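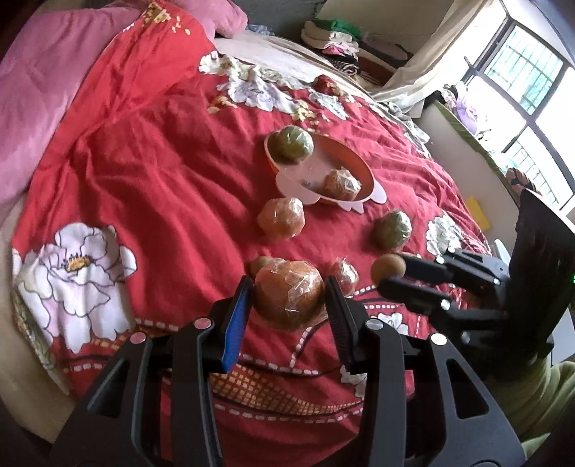
Csenge Simon says in the other thread that bread in plastic is bread already half lost, and that everyone who has a crust to protect should use linen or paper and nothing else. I have great respect for her loaves, but I would like to discuss this separately, as I do not agree and the other thread was about rye flour.

I live alone and I buy or bake one round white loaf at a time. In linen it is good on the first day, acceptable on the second, and on the third I need a saw. In plastic the crust becomes soft by the evening, this is true, but the inside stays pleasant for much longer. I eat the inside too. For me a soft crust is a smaller loss than a dry middle.

So my question is how do you keep your bread, and does it depend on the type? Please say also how big your household is. I suspect that people with four children have no storage problem at all.

oszkar_m

3 shares · 11 comments

Csenge Simon
Thank you for the respect, and for quoting me almost correctly. I wrote "half lost" about a sourdough with a thick crust. For a soft white bun I would use plastic as well, there is no crust to save. But if somebody spends two days making a loaf and then closes it in a bag, I am allowed to feel sad about it. We are two persons at home and a loaf lasts three days. First day it stands on the board with the cut side down, uncovered. After this, linen.

pilvi
Cut side down is the best advice my mother-in-law gave me. It costs nothing and the crust stays as it was. I would only add that the board should be clean and dry, otherwise you get a wet circle under the loaf and it smells by the next morning.

Household of five, so yes, oszkar_m is right, we rarely see a second day.

oszkar_m
@Csenge Simon I apologise, I should have copied the whole sentence.

hendrik_t
I must disagree with all of you a little. Both linen and plastic are answers to the wrong question. Slice it on the first day when it is fully cool, freeze it, and take out what you need. A slice goes from the freezer to the toaster and tastes as if it was baked yesterday. I have done this for 11 years and I have not thrown away one piece of bread in this time.

Csenge Simon
But then you always eat toast.

hendrik_t
I like toast.

pilvi
It is also possible to leave the slices on a plate for a while, they do not have to be toasted. What does not work well in my freezer is a whole big loaf. The outside is thawed and the middle is still like a stone, and I become impatient and put it into the oven too early. If you freeze whole, freeze half loaves.

And please never put bread in the fridge. It goes stale faster there than on the table. I explained this to my husband in April and I am explaining it still.

breadbin_bela
I have followed this forum for a long time without writing, so good evening to everyone. I have an Ornar bread bin, the enamel one with small holes in the back. When I bought it I thought that the holes were a mistake of construction, and I closed them with tape. After some days the lid had drops of water on the inside and there was green on the bread. I took the tape away, and I have had no green since then. So in my opinion the question is how much air, and a bin gives you something in the middle between the bag and the cloth.

One thing I do not know: is it allowed to keep bread in paper inside the bin, or is this too much protection?

Csenge Simon
Paper inside the bin is very good, I did this for years. Only change the paper when it becomes soft. And wash the bin with vinegar now and then, old crumbs are where the mould begins. It is more important than which bin you have.

oszkar_m
I have now done a small experiment. I bought two of the same loaf from Muletti on the corner, one went in plastic film and one in a linen bag, both on the same shelf away from the cooker. I cut a slice from each every morning and I asked my neighbour to taste without knowing which was which.

Day one: the linen wins, the crust is crisp. Day two: she preferred the plastic but said the crust was "like a tired sponge". Day three: the plastic again, and the linen one she put back on the plate. Then I put the plastic loaf in a hot oven for 10 minutes without any wrapping, and the crust came back nearly completely. With this trick I do not see what the linen gives me, if one lives alone.

Csenge Simon is right for the first day. I am right for the rest of the week, I think.

mrs_aldgate
Native of a damp seaside town here, and I'd warn you that it depends on your kitchen as much as your loaf. In August anything I wrap tightly has spots on it before I'm halfway through. In January, with the heating on, an unwrapped loaf turns to rusk by teatime. I switch between the two over the year and stopped arguing with my sister, who lives up in the hills and swears by her cloth bag whatever the season.

Also, whatever you use, let the loaf cool properly first. I was once given a warm one in a bag as a kindness and it was gummy by bedtime.

Csenge Simon
The experiment is honest work and I will not argue with the neighbour. I would only ask to repeat it with a real dark loaf, for example the one from Magyar beside the market, which weighs as much as a small dog. That bread in linen is better on the third day than on the first. A white loaf is finished sooner in any case, so you chose a test which you could win.

I am travelling to Momolham to visit my aunt, who keeps hers in a drawer wrapped in a tea towel. When I am back I will tell you what her third day tastes like. Meanwhile, oszkar_m, how long did you let the loaf stand after the oven before you cut it? I find that if I cut at once, the middle sticks to the knife.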